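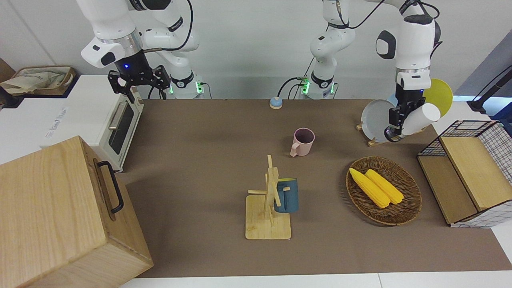 Two arms, one kitchen table, at the Losholm open day.

I got to Losholm twenty minutes early and still wasn't first in line! The open day on 26 May 2025 was pitched as a chance to try the grippers before committing to anything, and for once that meant getting your hands on them. You signed a sheet, got a badge, and went straight to the benches.

My favorite stop was the kitchen table. Mugs, plates, a basket of corn, a toaster oven, all the stuff a home robot would have to cope with, and two white arms with plain black two-finger grippers. I have spent years telling people that two fingers are enough for most dishes, so I was very happy to stand there and watch (and, yes, get in the way a bit). 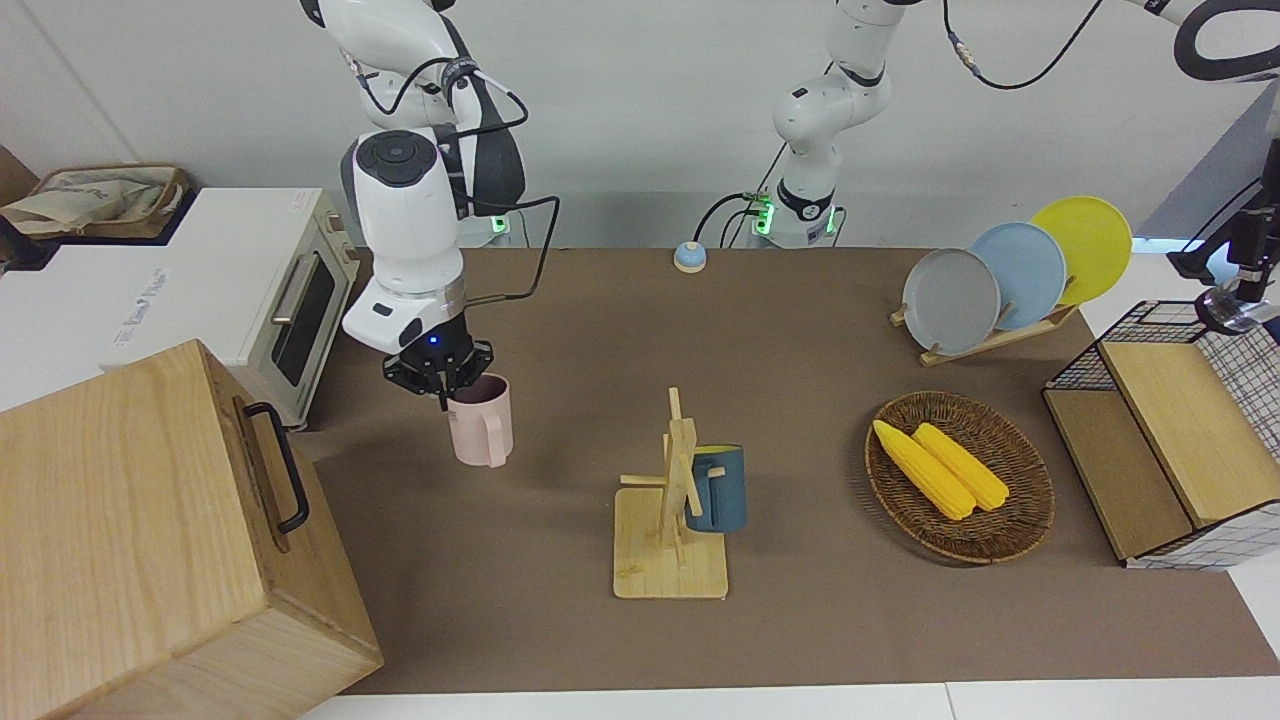

Does a two-finger gripper need special pads for mugs?
Ordinary rubber pads are fine for most of them. Go softer if the glaze is very smooth, and check the pads for wear when you change tools.

The side-by-side bench had the Wellent and the Gemer bolted up next to each other. The Wellent closes faster and feels crisp, almost snappy. The Gemer is slower, but you can set the force in much smaller steps, and I loved that. Its log showed 2,666 closes on one set of fingers, against 2,975 for the Wellent, and both still lined up nicely at the tips. Swapping fingers took me 10 minutes on the Gemer, most of it spent looking for the right hex key.

Then cameras. I always want one up high, looking down across the whole table, plus one at each wrist for the last few inches. Handles are what sell me on the high view: you want to know which way one points before the arm sets off.

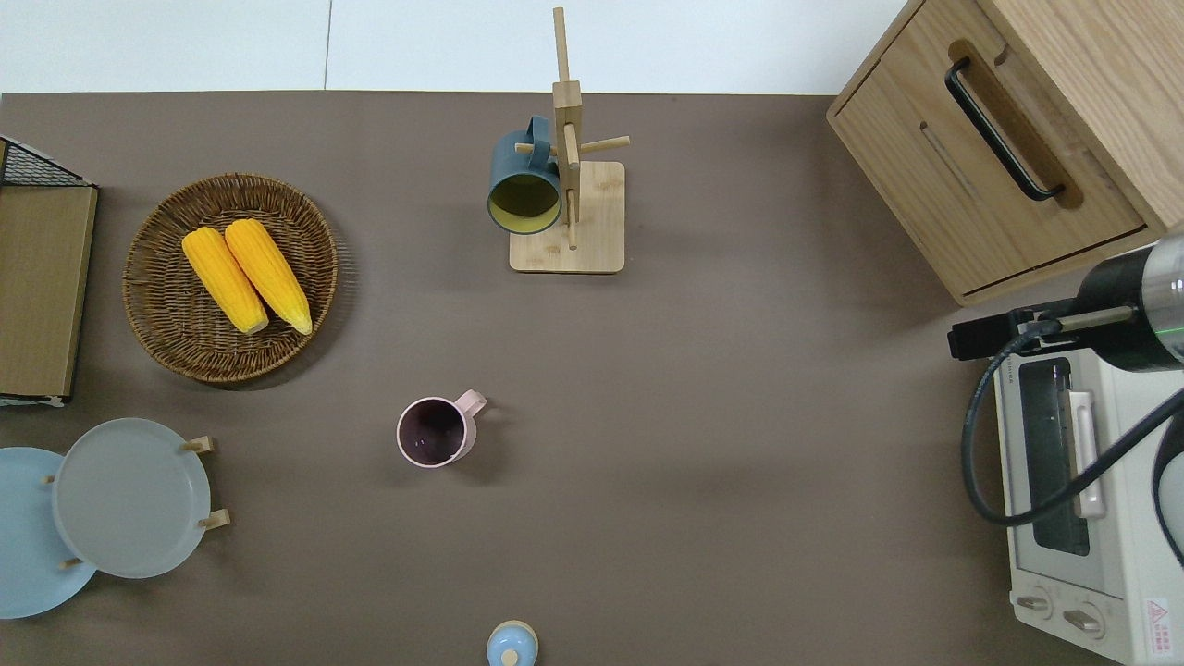
Mbali Oosthuizen thought I was being too kind to the high camera, and said she would give it up tomorrow for a better wrist view, because the arm blocks the high one right when the fingers close. We went back and forth on that through two cups of coffee, and I still want both.

The Radebe controller was on the last bench, with a pendant light enough to hold in one hand. I only got a short turn on it. There's another open day in November, and I've already put my name down for a longer slot.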